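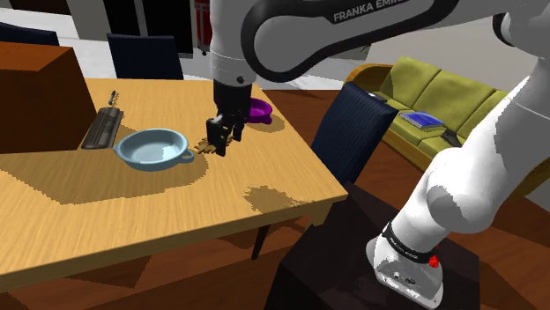 Chapter 15
Filling an Empty Seat

Most people think of local office as something that changes hands on election day. In practice a good share of council members leave before their terms are up. They move out of the district, take a job that the law does not allow them to hold alongside the seat, fall ill, die, or are removed. The seat then has to be filled, and the rules for doing so get far less attention than the rules for ordinary elections. Many voters first learn that such rules exist when they see a new name on the council's agenda.

This chapter deals with vacancies in local elected bodies. It covers how a vacancy is declared, who has the power to fill it, how long the new member serves, and what happens when the remaining members cannot agree. School boards and water districts are treated briefly at the end of the chapter. Vacancies in state legislatures follow different rules and were covered in Chapter 9.

Key terms
Vacancy
Appointment
Special election
Unexpired term
Quorum
Effective date
Holdover

15.1 A seat in Gitbridge

Gitbridge is a small city in Sarmiento County. Its council has seven members, each elected from a district for a four-year term. In June, a member from the east side of the city told the clerk that she had accepted a job with Grerkidix, a company that held a street lighting contract with the city. The city charter bars a council member from working for a firm under contract with the city. She sent a letter of resignation the same week.

The letter did not give a date on which the resignation would take effect. The city attorney advised that a resignation without a date takes effect when the council accepts it. The council accepted it at its next regular meeting, by which time the member had already missed a vote on the annual budget. Residents of her district asked whether that vote was valid. It was, as five of the seven members had been present and the charter requires only four for a quorum. The complaint was still heard at three meetings in a row.

The charter gave the council 45 days to appoint a replacement. If it failed, the county would call a special election. The clerk posted a notice and received applications from four residents. Two were found not to live in the district, which left 2 candidates. The council interviewed both in open session and split evenly, three votes to three. It voted again at a second meeting with the same result.

When the deadline passed, Sarmiento County called a special election. The district has a little over 2,000 registered voters, and 315 of them voted. The winner served out the unexpired term, which had 15 months left to run.

15.2 What the case shows

Several points in the Gitbridge case come up again in this chapter.

The first is timing. A vacancy has a legal starting point, and deadlines are counted from it. Since the letter of resignation carried no date, the clerk and the attorney had to settle that point before anyone could say when the 45 days began. Section 15.3 looks at the main events that create a vacancy and the usual effective date for each.

The second is the even split. A council with an odd number of seats becomes a council with an even number once one seat is empty. Ties are therefore more likely at just the time when the members have to choose a colleague. Some charters let the mayor break the tie. Others draw lots. The nearby town of Stason sends the choice to the county board after one tied vote. Section 15.4 compares these methods.

The third is turnout. Special elections held on their own date, with one race on the ballot, usually draw fewer voters than general elections. They also cost money, and the city that failed to appoint often has to pay the bill. Some writers argue that appointment is better for short unexpired terms and election for long ones. Others hold that an appointed member has a weaker claim to speak for the district no matter how short the term is. Both views are set out in Section 15.5.

Before you read on

Find the charter or the state law that governs your own city, town, or county. Look for the section on vacancies, which is often placed with the general rules on council membership and may be only a paragraph long. Write down who fills the seat, the deadline for doing so, and what the text says about a tie. Keep your notes for the exercise at the end of Section 15.4.

15.3 When is a seat vacant?

A seat becomes vacant when the person elected to it can no longer hold it under the law. Resignation is the most common cause. Most charters require a resignation to be in writing and delivered to a named officer, usually the clerk. A statement made aloud at a meeting, or to a reporter, does not normally count.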